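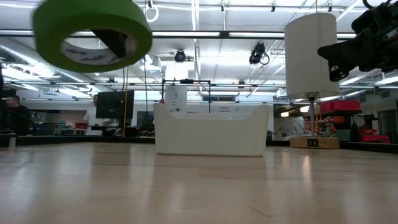

Rolle am linken Greifer, Behälter auf dem Tisch, Lampe rechts daneben

Greifer lässt Kleberolle nicht sauber in den Behälter fallen – Schülerwettbewerb

Frage von ivel_ag, 2. Oktober 2025

Hallo zusammen, wir sind die Robotik-AG und üben für den Aufräum-Durchgang beim Dalsgaard-Cup. Aufgabe: grünes Klebeband in die weisse Box, zweiter Arm darf helfen, Lampe darf nicht umfallen. Wir gehen mit einem Finger durch das Loch der Rolle und heben an. Klappt. Aber beim Ablegen bleibt sie am Finger hängen oder kippt über den Rand. 67 Versuche mitgeschrieben, roughly die Hälfte daneben. Greifer ganz öffnen bringt nix. Jemand ne Idee? Software ist Gernico, Version 2.

3 Antworten

Antwort von Dagný Ingvarsson
Finger steht vermutlich zu schräg. Solange der diagonal im Loch steckt, rutscht die Rolle nicht runter, egal wie weit ihr aufmacht. Also: erst über die Box, tiefer runter, dann Handgelenk drehen bis die Fingerspitze nach unten zeigt. Kurz warten. Dann senkrecht raus. Und den ausgeschnittenen Rand nach vorne lassen, da habt ihr mehr Luft beim Reinfahren. Rechten Arm erst mal parken, den braucht ihr dafür garnicht.

Antwort von stostmont_tech
Anderes Klebeband nehmen. Schmaler.

Antwort von ivel_ag (Fragesteller)
@stostmont_tech geht nicht, Rolle ist vorgegeben.
@Dagný danke!! Drehen vor dem Loslassen hatten wir nicht drin. Gerade probiert, 3 mal hintereinander drin. Der rechte kommt jetzt nur noch wenn die Box verrutscht. Muss noch schaun ob das mit der Zeit hinkommt, das Drehen ist ziemlich lahm eingestellt. Wo stellt man das um?

Antwort als hilfreich markiert. 3.181 Aufrufe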